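Keeping the Tundilthorpe ferry running

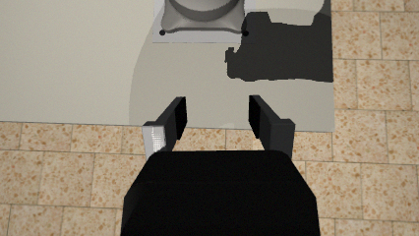

A pale flat surface beside a speckled tan tile floor.

The Tundilthorpe ferry carries over 100 passengers on a busy Friday, and its skipper knows most of them by sight. She took the job seven years ago, after working on grain barges, and says the crossing has hardly changed.

"It's still three minutes if the current is with you," she said. "In April, when the river's up, you plan on seven."

The boat, the Harahap, was built as a harbor launch and came to the town secondhand. Its engine was replaced two winters ago at the Jetcombe yard. The skipper would have preferred a smaller one. "We don't need the speed. We need something that idles all day and doesn't drink fuel."

Fares are a sore point. The county wants the ferry to cover more of its costs, and riders from the Watberg side, many of them on shift work, say a higher fare would push them back into their cars. The road bridge is a long way upstream.

"I hear it every morning," she said. "I don't set the price, but I'm the one standing there when they pay it."

She would like to see a monthly pass and a later last boat – the current one leaves at 6:15 p.m., too early for anyone finishing at the cannery. The county has asked for passenger counts before it decides. Her best day so far this season was 118.

Fog stops the service a few mornings each spring. On those days she ties up, puts the notice on the gate and greases the ramp hinges.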